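March 24, 2023 – equipment planning, pill organizer task

Went over the gripper finger order with Thaís Rocha. Kelimow quotes 14 sets of the yellow lattice fingers with rubber pads, two weeks lead. Wrist camera view with FRI between the fingers, for sizing the pads:

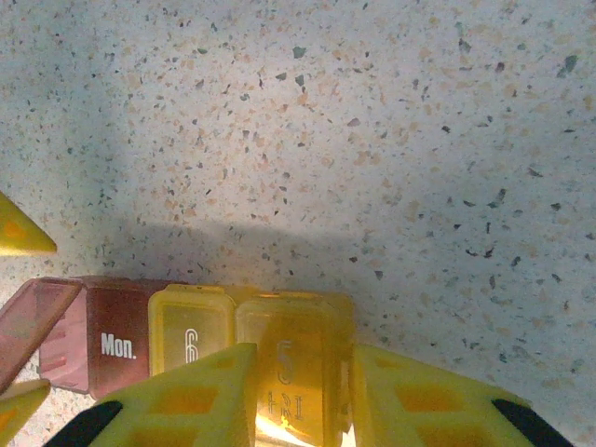 Pads are the consumable and should be a separate budget line. Whiteley will sell them loose at $204 per pack. Not yet compared with Gekmont.

Spare servos: $600 set aside, to be spent before the June cutoff. Elbow first, gripper second. Cable sets can wait – the purple ones are a stock part.

Second enclosure for Povasbridge: same rail and base plates, same blue panels if the printer still has the files. Need a price on the extrusion.

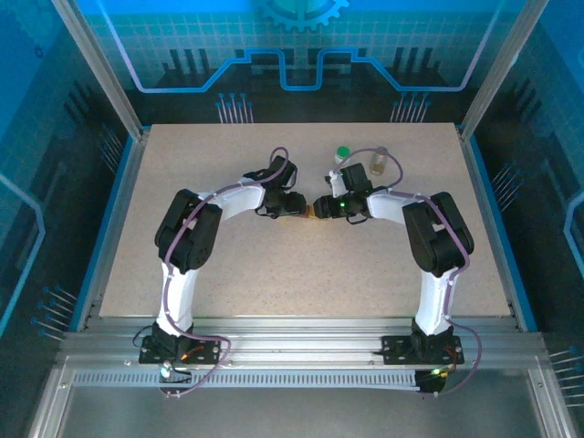

Both arms on the front rail, grippers at center. Green-cap bottle and amber vial behind the right gripper.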